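Ticket 245: Dryer exhaust humidity alarm, laundry room B, Drurkancombe site
Status: Closed. Opened 12/08/2018 by Heiðrún Norðdahl. Assigned to Sigrún Blöndal.

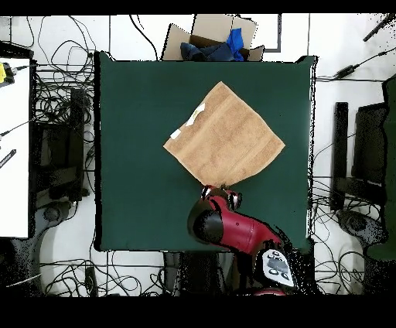 Reported problem

The Cido controller on dryer 2 stops the cycle with fault E-14 (exhaust humidity out of range). The drum keeps turning for the cooldown period, then the door unlocks and the load comes out damp. Restarting the cycle gives the same fault, usually within ten minutes. Dryer 1 is the same model with the same firmware and has no faults in its log.

Environment

Two Tekow vented dryers, side by side, each with its own exhaust run to the outside wall. Cido controllers, one per dryer, reporting to the Harahap monitoring server over the building network. Typical load is bath and hand towels.

Entry 1 (Norðdahl)

Cleaned the lint screen and the housing under it. Power cycled the controller at the breaker, waited five minutes, turned it back on. Fault came back on the second load. The fault log on the controller holds 300 entries and it is full, so the first occurrence has been overwritten. The Harahap server keeps its own copy but I don't have a login for the history page.

Entry 2 (Blöndal)

Login for the history page is set up. Exported the humidity channel for both dryers. Dryer 1 starts high and drops in a smooth curve, as expected. Dryer 2 follows the same curve for the first few minutes, then jumps to full scale in a single sample and stays there until the drum stops. Air does not get wet that fast. That points to the sensor, the cable or the input on the controller. Please do the following in order and note the result of each:

Swap the sensors between the two dryers, leaving the cables in place.
Run one load in each.
If the fault stays on dryer 2, put the sensors back and swap the controller inputs.

Entry 3 (Norðdahl)

Sensors swapped. Ran one load in each. Fault stayed on dryer 2, dryer 1 clean. Put the sensors back. Did not swap the inputs yet — the connector on dryer 2 has a broken latch and I didn't want to pull it without a spare on hand.

Entry 4 (Blöndal)

Fine to leave the connector alone. Measure the cable instead. Disconnect at the sensor end only, power off, and read the resistance between the signal wire and the shield. It should be open. Then move the cable by hand near the drum housing and watch the meter.

Entry 5 (Norðdahl)

Open circuit with the cable at rest. When I push the cable toward the housing, the meter drops to 209 ohms and jumps around. The jacket is worn through where the cable passes behind the rear panel. The clip that should hold it off the panel is missing. Dryer 1 has the clip.

Entry 6 (Blöndal)

That fits the trace. The panel expands as the dryer warms up, the cable touches, and the signal wire shorts to the shield. On this controller a shorted input reads as full scale. Replace the whole cable, do not tape it. The part comes with a new connector, so the latch is taken care of as well. Fit a clip from the spares drawer, the wide type.

Entry 7 (Norðdahl)

Cable and clip replaced. Three loads run with no fault. Cleared the log on the controller.

Entry 8 (Blöndal)

Checked the history page. Both curves match to within normal spread. While in the settings I noticed dryer 2 had its alarm delay at 1,000 ms and dryer 1 had the default. No record of who changed it. Put it back to default. It would not have caused this fault, but it made the two logs hard to compare.

One open item: the clip is not on the inspection sheet. I have added a line for it under the rear panel check, starting with the May inspection. The same clip is used on the washers, and those have not been looked at. Separate ticket to follow for the washers.

Resolution: worn sensor cable, missing cable clip. Parts replaced, settings restored.
Closed by Blöndal.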